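Workshop > Arms and Grippers > Teaching by Hand

Wrist view while teaching a pick: bellows takes up the left side

2018-07-30, posted by surquhart
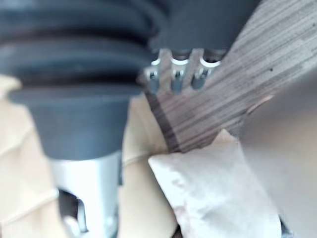
Wrist camera, white item against the edge of the board, beige cloth below.

surquhart: I'm recording picks by remote control, wrist view only. 171 runs kept so far. The bellows and bracket fill the left of the picture and the near finger is a blur on the right. Would you move the camera, or carry on and crop?

gmurakami: Carry on. The bellows is fixed relative to the camera, so the model learns to ignore it. We recorded 514 runs on the Lalley arm with a worse view.

proronwood_2: Disagree. The finger is out of focus and that is the part you steer by. Refocus closer before you record any more. Also, guiding the arm by hand gives smoother paths than a remote.

gmurakami: Smoother, but then your own hand is in the wrist view and it won't be there at playback. We dropped hand guiding in May for that reason.

proronwood_2: Record the joint path by hand, then replay it with the camera on.

surquhart: Tried that. Soft items don't fold the same way twice, so the replay misses. I'll refocus and keep the mount where it is. Do I bin the 171?

gmurakami: No. Tag them and train with and without.

Recent threads
- Cudex remote: delay on the wrist axis
- Ishida mount, which screws?
- 1,000 runs and still dropping cloth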